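# 第7章 歩いて越える旅 ― 山小屋とロングトレイル

地図の上で二つの谷を指でなぞり、そのあいだの峠に目をとめる。道は点線で描かれ、峠の少し下に小さな家の記号がある。あの家に泊まれば、向こうの谷まで歩いて行ける! 長い徒歩旅行の計画は、たいていこんな瞬間から始まります。

前の章では、鉄道とバスで移動する旅の組み立て方を学びました。この章では、いよいよ自分の足を交通手段にします。筆者がこの本の中でいちばん書きたかった章なので、少々熱が入るかもしれませんが、どうかおつきあいください。

## この章で学ぶこと

- 山小屋をつないで歩く旅のしくみと、その成り立ち
- 一日の行程を距離と標高差から見積もる方法
- 予約制の道と、予約のいらない道のちがい
- 歩く人の数が道そのものに与える影響

**キーワード**:縦走、避難小屋、管理小屋、累積標高差、収容力、補給点、エスケープルート

## 7.1 峠の向こうへ

本章では、フィルターノ(Filtano)谷とバラーシュ(Baláž)峠を結ぶ道をくり返し取り上げます。出発点はフィルターノ谷の奥にある小さな村で、教会の裏手から石畳の坂が始まります。坂はすぐに牧草地の踏み跡になり、沢を二度渡ると、カラマツの林に入ります。林を抜けたところで急に空が広くなるのですが、ここで足を止めない人はまずいません。正面に、これから越える稜線がまるごと見えるのです。

この道は、もともと観光のために作られたものではありませんでした。塩とチーズを運ぶ人々が、雪のない季節に谷と谷を行き来した道です。荷を負った人が半日で歩ける間隔に石造りの小屋が置かれ、嵐の日にはそこで天気の回復を待ちました。今の旅行者が「ちょうどいいところに小屋がある」と感じるのは、昔の荷運びの歩幅がそのまま残っているためです。道の歴史を知ってから歩くと、何でもない石垣や水場がにわかにおもしろくなります。ぜひ味わってほしい楽しみです。

峠を越えると、道はドゥルキス(Drukis)湖のほとりに下ります。湖畔には管理人のいる小屋が一軒あり、夏のあいだは夕食と寝床を出しています。夕食は長机に相席で、スープの鍋が端から回ってきます。隣に座った人が明日あなたの歩く道を今日歩いてきたばかり、ということも珍しくありません。残雪の具合、崩れた箇所、犬のいる牧場。どんな案内書よりも新しい情報が、パンをちぎりながら手に入るのです!

## 7.2 管理小屋と避難小屋

山の宿泊施設は大きく二つに分かれます。**管理小屋**には人が常駐し、寝具と食事が用意されます。荷物が軽くなるかわりに、多くの場合は予約が必要で、到着時刻にも決まりがあります。**避難小屋**は無人で、あるのは屋根と壁、うまくいけば板の寝台と薪ストーブです。予約はできず、先に着いた人が後から来た人のために場所を詰めるのが作法とされています。

初めての縦走では、管理小屋を中心に計画し、避難小屋は悪天候のときの控えとして地図に印をつけておくのがよいでしょう。ドゥルキス湖の小屋の先には、尾根の肩に避難小屋が一つあります。天気が安定していれば素通りできる位置ですが、雷雲が湧いた午後には、この小さな屋根が何よりありがたく見えるはずです。

水の扱いも二つの小屋で異なります。管理小屋では飲用の水を分けてもらえることが多く、避難小屋では近くの沢や雪渓に頼ります。夏の終わりには細い沢が涸れるため、地図上の水色の線をそのまま信じてはいけません。直前に通った人の話を聞くこと、そして一つ手前の水場で容器を満たしておくこと。この二つが習慣になると、長い道でも落ち着いて歩けます。

## 7.3 一日の長さを見積もる

平らな道なら、10キロメートルは半日の散歩です。ところが山では、同じ距離がまるで別物になります。そこで役に立つのが**累積標高差**、つまり一日のうちに登る高さの合計です。途中で200メートル下って、また200メートル登り返せば、出発点と終点の標高が同じでも、足は確かにその分を登っています。地図を広げ、等高線を一本ずつ数えてみてください。地味な作業に思えるでしょうが、数えているうちに斜面が頭の中で立ち上がってきて、これが実に楽しいのです。

フィルターノ谷の村から最初の小屋までは、登りの合計が500メートルです。初日の行程としてはやさしい部類で、体を慣らすのにちょうどよい長さといえます。昼前に着いてしまったら、荷を置いて裏の丘まで散歩に出ましょう。早く着いた日の午後は、縦走でもっともぜいたくな時間です。

見積もりには休憩も含めます。写真を撮る、靴紐を結び直す、道標の前で地図を確かめる。どれも短い時間ですが、一日分を足すと無視できません。同行者がいるときは、もっともゆっくり歩く人の速さで計算します。 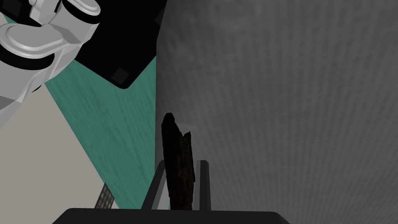 図7-1 白と淡い灰色のロボットアームと黒いパネル(CG)

## 7.4 道の収容力を考える

歩く人が増えると、道は広がります。ぬかるみを避けた足跡が草地に伸び、その足跡をまた次の人がたどるからです。ある道がどれだけの人を受け入れられるかを、観光学では**収容力**という言葉で考えます。寝床の数はその一部にすぎず、土の質、雨の量、便所の処理能力、さらには歩く人が感じる静けさまでが関わってきます。

セシコ(Sesico)高原の道は、この問題を考えるのにうってつけの題材です。高原には湿った草地が続き、一度踏み固められると回復に長い年月がかかります。そこで湿地の区間には木道が渡され、宿泊は予約制になりました。一方、隣のバラーシュ峠の道は岩が多く、踏み跡が広がりにくいため、今も予約なしで歩けます。同じ山域の二本の道に、異なる決まりがあるわけです。どちらが優れているかを急いで決めず、それぞれの地面をよく見ながら読み進めてください。

予約制には、旅行者の側から見た難しさもあります。数か月前に日付を決めてしまうと、当日の空が荒れていても歩きたくなるのが人情です。だからこそ、計画の段階で**エスケープルート**を用意します。途中で谷へ下りられる道を一日に一本は見つけ、その先のバス停の時刻まで書きとめておきましょう。下りた谷で思いがけずよい温泉や食堂に出会うこともあり、筆者は予定どおりに歩けた旅と同じくらい、途中で下りた旅をよく覚えています。

## 歩き出す前に

次の課題は、7.5節に進む前に取り組んでください。縮尺の大きな地形図が一枚あれば始められます。

1. 自分の住む地域から、徒歩で越えられる峠を一つ選び、両側の集落の名前を書き出す。
2. 峠までの登りの合計を等高線から求め、休憩を含めた所要時間を見積もる。
3. 水場、屋根のある場所、途中で下りられる道に、それぞれ別の色で印をつける。
4. その峠道がかつて何を運ぶために使われたのかを、図書館の郷土資料で調べる。

四番目の課題は手間がかかりますが、古い絵図が見つかったときの喜びは格別です! 調べた内容は、7.5節で行程表を作るときに使うので、地図と一緒に保管しておいてください。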